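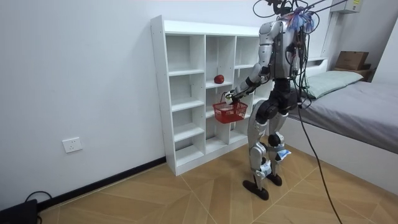

Humanoid platform holding the red basket at the shelving unit, bedroom test area, Drekley site.

Work Package 2: Whole-Body Handling of Household Items
Reporting lead: Cecilia Mahama

During this period the team moved from arm-only trials to tasks in which the robot must stand, reach and keep its balance while holding an object by a handle. Training used 900 teleoperated demonstrations recorded in the Drekley bedroom area. The policy was then evaluated on 21 basket placements at different shelf heights, of which 19 were completed without operator input. Both failures occurred at the lowest cubbies, where the forearm touched the shelf edge during the approach.

All trials were run with the tether attached. Untethered operation remains scheduled for the next period, subject to the safety review at Unden.

Spending is in line with the approved budget. One item is delayed: the replacement wrist sensors ordered from Kadrić are now expected in March, and some 8 days of calibration work will move accordingly. We request no change to the final delivery date.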